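4.2 Wall marks and the furniture that is blamed for them

The Pokstead survey reported that movable furniture is the main source of marks on painted walls in shared workrooms, and the claim has been repeated so often that it is now treated as settled. We doubt it. The survey scored each wall once, after the furniture was already in place, and assigned every mark to the nearest object that could have made it. A chair next to a scuff was counted as the cause of the scuff. By that rule a lamp or a coat rack would do equally well if it happened to be closer.

We applied the same scoring sheet in 11 rooms at the Lanby site, all painted with the same flat white finish and all in daily use for at least two years. Marks were logged by height above the floor and by distance to the nearest piece of furniture. Scanlon's guidance treats anything below chair-back height as furniture damage by default, and we kept that rule so that our scores could be compared with the earlier ones, even though we think it is wrong.
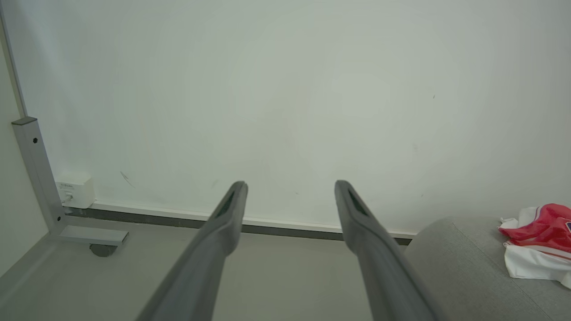
Low marks are where the default rule should perform best, and even there it asks for a good deal of faith. The wall in one of the rooms has a short, thin dark scuff fairly low down, with a metal stand at one side and a gray upholstered cushion at the other. Under the Pokstead sheet the mark must go to one of them. The stand has a leveling foot under its foot bar, and the cushion has a soft, rounded edge. Neither fact tells us what touched the paint, and a scorer who picks one is guessing. The small electrical box in the corner raises a further possibility that the sheet leaves out altogether: people bend down to reach low outlets, and shoes and bags reach the wall when they do. We have no measure of how often this happens. Neither did the original survey.

The reverse case is just as awkward. If furniture were the main source, the marks should thin out quickly above the height of the furniture. In our rooms they became fewer, but specks and light smudges turned up well above any seat or table edge. Some of these may be flaws in the paint that were there on the first day. The Clasum paint trials, which are often cited beside the survey, began with freshly prepared panels and so cannot help to separate old flaws from later wear. 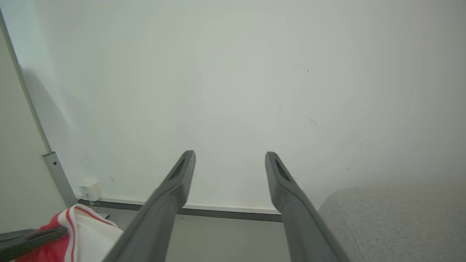

Figure 2. White wall above a two-tone baseboard, with a dark speck at upper right and a fainter gray smudge lower down. Left, part of a metal-edged panel and its bracket.

Smudges of this kind were the hardest to score. Two scorers working separately often disagreed on whether a mark was there at all, and the disagreements grew when the lights were dimmed. Published totals that give a single figure for "marks per wall" hide this. We would want to see scores from more than one person, and a record of the wall before the furniture arrived, before accepting that padded feet or wider gaps would save any repainting. The recommended gap of 5 inches between furniture and wall has, as far as we can find, no test behind it.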